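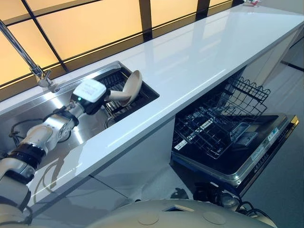 By the Urna Press Office, Clurnotwood
Jul 9, 2024
For immediate release

Urna opens Dufour show kitchen in Clurnotwood, with the washing-up area as its centrepiece

Urna, the kitchen planning and fitting company, has opened a new show kitchen at its Clurnotwood premises. The kitchen is the first to be completed in the Dufour range and is open to the public from this week. It will also be used by Urna's own planners for meetings with customers.

The Dufour range has been drawn up with the part of the kitchen that receives the least attention in most showrooms: the stretch of worktop where dishes are rinsed, stacked, washed and put away. The sink, the rack and the dishwasher have been planned together as a single working area, and the remaining cupboards and drawers in each Dufour kitchen are arranged to suit it.

A long, glossy white worktop runs the length of the wall. Set into it is a rectangular stainless steel sink with a brushed finish, served by a slender chrome tap at the back edge. A black wire rack sits inside the sink, leaving the worktop on either side free for other jobs. The dishwasher stands below the worktop, to the right, and has a pull-out upper rack with rows of upright tines.

Behind the worktop is a wall of backlit panels in a warm amber colour, divided into rectangles by dark bars. The panels have been chosen for the Clurnotwood kitchen and are offered as an option with every Dufour plan. Customers who prefer tiles or a plain painted wall may have either at no change to the layout.

Planning began with a survey of households

Work on the range started with a postal survey of Urna customers in and near Clurnotwood. A total of 212 households returned the form, which asked how dishes were dealt with on an ordinary weekday and where they were left between one step and the next. Of these, 172 said that they washed at least a few items by hand every day, even where a dishwasher was fitted. Soup spoons, wooden utensils, sharp knives and large pans were the items named most often.

Many households also wrote that a separate draining rack took up worktop space that they would like to have back. Others had done away with the rack altogether and were drying items on a folded tea towel. The replies led Urna to place the rack within the sink in all Dufour kitchens, and to provide a sink wide enough for a bowl or pan to be rinsed beside it.

A spokesperson for Urna said: "Our customers told us very plainly what happens after supper. Half of it goes in the dishwasher, the rest is done at the sink, and there is nowhere to put anything in the meantime. We have tried to answer that with the layout, and we would ask visitors to the show kitchen to bring their own awkward items and see where they would go."
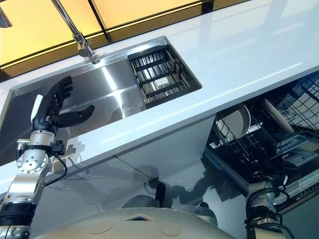

The sink in the Dufour show kitchen, Clurnotwood, with the black wire rack in the right portion of the basin.

The rack in the sink

The rack insert covers only part of the basin. The rest is left open for rinsing and for soaking. The insert can be lifted out by hand when the whole basin is needed, for example for an oven tray, and Urna's planners will allow a space for it in the cupboard beneath the sink if the customer wishes.

Small items of crockery and cutlery may be stood or laid on the rack to drain directly into the basin. The company recommends that the rack be taken out and washed once a week in warm water with ordinary washing-up liquid, and that the basin be wiped dry with a soft cloth in the direction of the brushed finish. Scouring pads should not be used on the sink, the tap or the worktop. Full care notes are handed over with each kitchen and are also available on paper at the Clurnotwood reception desk.

The dishwasher

In the Dufour layout the dishwasher is placed close enough to the sink for plates to be scraped, rinsed and loaded without crossing the room. Everyday crockery is then stored in the nearest drawers or wall cupboards, according to the height and reach of the people who will use the kitchen. Planners take these measurements at the first home visit.

The Dufour plan does not depend on any one make of dishwasher. Customers may keep a machine they already own, provided that it is of standard width and that the water and waste connections can be reached. Urna does not carry out repairs to dishwashers and will advise customers to contact the maker in such cases.

First homes at Wamodov

The Dufour layout has been selected for the Wamodov housing development, where Urna has been appointed to supply and fit the kitchens. The first phase comprises some 200 homes, and fitting is due to begin in October. Residents moving into the first phase will be invited to the Clurnotwood show kitchen in small groups to choose their worktop colour, wall finish and cupboard fronts.

Three sizes of layout have been agreed for Wamodov. The smallest places the sink and dishwasher side by side on a single run of worktop. The two larger layouts add a return at one end, with storage for pans and dry goods. The rack insert will be supplied in all three.

"Wamodov is a place where people will be living in quite different ways, from single tenants to large families," the spokesperson said. "The same basic arrangement has to serve all of them, and we will be going back to residents after they have settled in to ask what should be changed."

Urna will carry out these follow-up visits at no cost to residents.

Visiting the show kitchen

The show kitchen is on the ground floor of Urna's premises in Clurnotwood and is reached by a level entrance from the car park. No appointment is needed to look round. Visitors who would like to speak to a planner are asked to book beforehand and to bring a simple sketch of their present kitchen, with the positions of doors, windows and the waste pipe marked on it.

Samples of the worktop and wall finishes may be borrowed for up to one week against a refundable deposit.

About Urna

Urna plans, supplies and fits kitchens for private homes and housing developments. The company is based in Clurnotwood and has completed 3782 kitchens since it was founded. Its work includes home visits, planning, fitting and aftercare.

Notes to editors

The photographs in this release were taken in the Dufour show kitchen. Requests for interviews, floor plans or a visit to the show kitchen should be addressed to the Urna Press Office, Clurnotwood.

Ends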